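Community Help > Robots and Automation > Teaching and Demonstrations

Two-arm teleop: how do I stop my demos from being inconsistent at the pick and the let-go?

Posted by tealbench, February 2019

I have a two-arm setup on a table and I drive both arms by remote control to record demonstrations. The part is a long thin black rod with a small clip near the middle. Both grippers have long tapered fingers. The job I want the robot to learn is simple to say: left gripper takes the rod on its side, right gripper takes the end, both lift a little, both put it back, both open.

The leader arms are an older Brokau pair, and the recording software is Travik with the default settings. I have 98 demos so far. The trained policy gets to the rod fine. Then it does one of two things. Either the left gripper closes too early and pushes the rod away with a fingertip, or both grippers get into place and just sit there and never close.
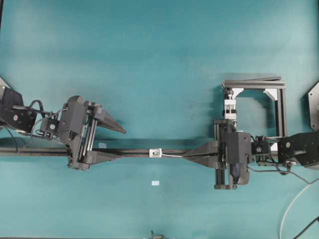 When I replay my own demos I can see I don't do it the same way each time. Sometimes I close the left first, sometimes the right, sometimes both at once. I also stop and think a lot before closing. My guess was that more data would smooth this out, but going from the first batch to the second didn't change anything I could see.

Things I have already tried:

Slowing down the whole demo. The policy got slower and still stalled.

Moving the rod to a new start position every time. This made the early closing worse.

Training longer. No change.

I record from a camera looking down at the table and a close one by the gripper. Should I throw these demos out and start over, or is there a way to fix what I have? And is it better to move the arms by hand for this kind of task? They can be pushed around by hand if I turn the holding torque down, but then I have to do one arm at a time.

Posted by k_duan_shop

You don't have to throw them all out, but I would sort them.

The stall is very common and it comes from the pauses. If you hold still over the rod for a few seconds in every demo, then most of your samples at that pose say "stay where you are." Only a few say "close." The policy learns the one it sees most. Slowing down the whole demo adds more of the same, so I'm not surprised it didn't help.

What I would do, in this order:

Watch every demo once and write down which gripper closed first. Keep the biggest group and set the others aside. Don't delete them, you may want them later.

In the ones you keep, cut out the still parts before the close. Travik has a trim for idle steps. Set it by joint movement and make sure the gripper command counts as movement too, or it will cut out your closing as well. I lost a day to that.

Retrain on what's left, even if it's a small set. You will learn more from that than from recording another batch the old way.

For new demos, pick one order and stick to it. I go left in place, right in place, left close, right close, lift. Say it out loud while you drive if you have to. Practice ten times without recording before you start a session. The first few of any session are usually bad anyway.

On the early closing, check what the close camera can see at the moment you decide to close. On my bench the operator was looking at the table directly and the policy only had the cameras, so I was closing based on something it never got. Sit where you can't see the table and drive from the camera views only. If you can't do the task that way, the policy probably can't either.
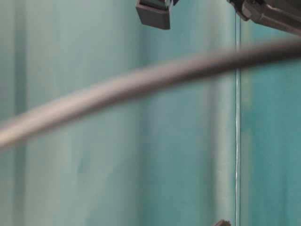

Fixed view near the gripper, with a blurred cable crossing in front.

If your close view has a cable in front of it, tie the cable back before you record more. If you do move it, know that the old demos and the new ones will look different from that camera. You may need to train on only the new ones or leave that camera out for a first test.

Moving the start position every time is right in the end, but do it later. Get it working from one position first, then shift the rod a small amount along the table, then turn it slightly. Put tape marks down so you know what you have covered.

Posted by old_travik_user

Just get more data. We did 1028 demos for a plug task and it worked.

Posted by benchside

I mostly agree with the long answer above and not so much with the short one. A big set covers up a lot of mess, but it takes weeks, and with two arms you get tired and sloppy.

To the part about moving the arms by hand: for this task I would stay with remote control. Pushing the arms around gives nice smooth paths and you can feel contact, which is good for things like wiping or pushing a part into a slot. But your hands end up in the camera view, and with two arms holding the same rod you need both moving together. If you do one arm and then the other, the rod gets pulled sideways during the lift and you record that pull as if you meant it.

One place where I do use my hands is to set waypoints. Turn the torque down, place the left gripper where you want it before closing, save the pose. Same on the right. Then when you drive by remote, start each demo from poses near those. It takes away most of the hunting over the rod. 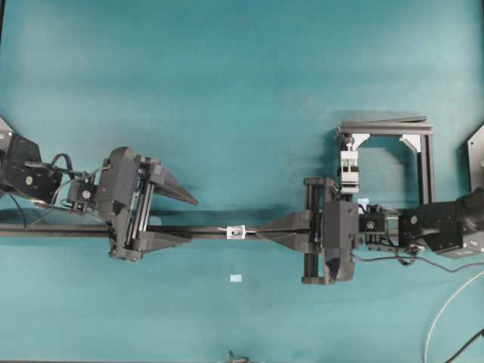

Fingers above and below the rod on both sides, left gripper open.

About where to line up: get one finger above the rod and one below on both sides before you command any close. If a fingertip is level with the rod, it will push it. Aim for the rod to sit well back between the fingers and keep it away from the thin tips. Long tapered fingers bend a little at the tip and the rod can roll.

Also keep clear of the clip. If the grip point wanders toward it in some demos, drop those.

Check the delay on your leader arms too. Older Brokau pairs send the gripper signal on a separate channel and mine came in late compared to the joints. You can see it if you plot the gripper command against the measured opening. If there is a steady gap, shift the command before training. Tururov has a small script for this on the download page, under tools. It only handles one arm at a time so run it twice.

Posted by tealbench

Thanks. I went through and sorted by which side closed first. Left first was the biggest group, so I trimmed those and retrained. It closes now on most tries. It still pushes the rod now and then when the left finger comes in too low.

I had not thought about driving from the cameras only. I tried it and could barely do the task, so I'm going to move the close camera and tie the cables back before I record any more. I will check the gripper delay after that.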